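作業場と台所のあいだ 第19回
倒れたマグカップに学ぶ、ものの持ち方と片づけ方

こんにちは。暑い日が続きますが、みなさんの台所はいかがですか。うちは流しの横に湯のみとコップがたまる一方で、洗って伏せて、また出して、の繰り返しです。

この欄ではふだん、包丁の研ぎ方だの、引き出しの仕切りだの、そういう話ばかり書いてきました。今回は少し毛色が変わります。昼間の仕事のほうで、ロボットにマグカップやら箱やら本やらをつかませる研究を手伝っていまして、そこで出た結果が、思いのほか台所で役に立ったのです。読んでくださっている方から「仕事の話も聞きたい」というお便りを前にいただいていたので、ちょうどいい機会かなと思いました。

研究の名前はSkernanceといいます。どこにでもあるような机の上のものを、計算機の中で再現した机に並べて、ロボットの手にいろいろな向きからつかませてみる。つかめたか、落としたか、持ち上げたあとに手の中で回ってしまったか、それを全部記録していく、という地味な仕事です。計算機の中なら、何度落としても割れません。これは本当にありがたいことで、私など家で今年に入ってもう何個も割っていますから、うらやましいくらいです。

四月に始めたときは、立っているカップばかり相手にしていました。立っているカップは素直です。縁の上から指を一本なかに入れて、壁をはさめば、まあ持ち上がります。ところが横に倒してみると、とたんに難しくなりました。胴は丸いので転がる。取っ手は上を向いたり横を向いたり、下敷きになったりする。口がこちらを向いているか、あちらを向いているかで、手の入れ方がまるで違ってしまいます。
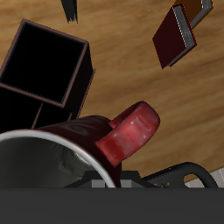 そこで、つかむ場所を三つに分けて比べることにしました。ひとつは縁、ひとつは胴、もうひとつは取っ手です。倒れたカップで157回試して、落とさずに持ち上げ、そのまま立てて置けたものだけを「うまくいった」と数えます。持ち上がっただけでは丸をあげません。少し厳しいようですが、家で考えれば当たり前で、持ち上げた拍子に食卓でごろんとやってしまったら、それは片づけたことになりませんものね。

いちばん成績がよかったのは縁でした。157回のうち、うまくいったのは全部で77回、その大半が縁をはさんだときです。胴をはさむと持ち上がることは持ち上がるのですが、運んでいるあいだにじわじわ回ってしまい、置くときに向きがずれています。取っ手は、私はいちばん有望だと思っていたのに、期待したほどではありませんでした。取っ手だけを持つと、重い胴のほうが下へぶらんと下がるのです。人間なら手首でひょいと直すところを、指が二本きりの手ではなかなかそうはいきません。

さて、ここからが台所の話です(お待たせしました)。

ひとつめ。倒れたカップは、取っ手から起こさないこと。
私はこれまで、倒れたカップを見るとまず取っ手に手が伸びていました。縁の内側に親指、外側に人差し指と中指をあてて、縁を持って起こすほうが、ずっと落ち着いて立ちます。洗いかごの中で重なっているときなど、特に違いがわかります。口をつけるところに触るのがいやだという方は、洗う前だけそうして、洗ったあとは布巾ごしに持つとよいと思います。私もそうしています。

ふたつめ。まわりに手の通り道をあけておくこと。
記録を見返していて気がついたのですが、失敗のかなりの分は、カップそのものをつかみそこねたのではなく、その手前で隣のものに手が当たっていました。箱の角、本の背。ものの大きさだけで置き場所を考えると、手の大きさを忘れてしまうのですね。そこで、まわりのすき間を少しずつ広げて試したところ、21ミリを超えたあたりから、ぶつかる失敗がぐっと減りました。これはあくまで研究で使っている細い手の話です。人の手ならもっと要ります。うちの食器棚では、カップとカップのあいだに自分の指が二本すっと入るかどうかを目安にしました。前より数は入りませんが、奥のものを取るときに手前を倒すことがなくなりました。

みっつめ。四角いものは、向きをそろえてから重ねること。
本や箱のような角のあるものは、斜めに置いてあると、どこをはさめばいいか決めにくくなります。ロボットの場合は面が指と平行になるまで手首を回さなければならず、その途中でまわりのものに触れてしまいます。レシピ本を台所の机に出しっぱなしにしがちな方は、閉じたらまず机の縁に合わせてまっすぐ置く、それだけでも次に取るときが楽です。わが家の分厚い漬物の本など、斜めに置くたびに醤油差しを道連れにしていたのが、ぴたりと止みました。

よっつめ。暗い色の箱は、中に何が入っているかを決めてしまうこと。
これは研究の本筋からは外れるのですが、黒い箱の内側は、画像で見るとつぶれて底がわかりません。計算機が深さを読みちがえて、手が浅いところで止まったり、逆に突っこみすぎたりします。人の目でも、夕方の薄暗い台所では似たようなものです。私は黒い小物入れの底に白い紙を一枚敷きました。輪ゴムも栓抜きも、びっくりするほどよく見えます。紙は汚れたら取りかえるだけですし、工具箱にもおすすめです。ネジを探す時間がだいぶ減りますよ。

ついでに道具のことも少し。研究仲間のあいだでは、すべり止めの薄いゴム板をJirkettiという店から取り寄せています。本来は実機の指先に貼るためのものですが、端切れをもらって瓶のふたを開けるのに使ってみたら、これがなかなか具合がよろしい。丸く切って、引き出しの手前に一枚入れてあります。木の机に敷いて、その上でカップの底の茶渋をこするのにも使えます。Bunnagの布目のあるシートも試しましたが、こちらは目に粉が入りこむので、パンをこねる台所には向きません。作業場で鉛筆を転がさないように敷いておくにはちょうどよいです。

最後に、研究のほうで残っている宿題を書いておきます。今回の数字は、机の上の明るさがいつも同じで、カップの中身は空、という条件で取ったものです。飲み残しが入っていたらどうなるのか、つるつるの釉薬とざらざらの素焼きでどのくらい違うのか、まだ何もわかりません。それに、計算機の中の机と本物の机とでは、すべり具合がやはり違います。秋にはSkodcombeの作業場を借りて、本物のカップで同じ並べ方を試すことになっています。割れ物用の箱を今から用意しているところです。

取っ手の成績がふるわなかったのが、私はまだ少し悔しくて、取っ手に指を通してから胴に添える、という二段がまえの持ち方も試したいと言っているのですが、さて順番が回ってくるかどうか。結果が出ましたら、またこの欄でお知らせします。

次回は予定どおり、まな板の反りの直し方です。木のまな板をお持ちの方は、それまで立てて、風の通るところに置いておいてくださいね。

7月24日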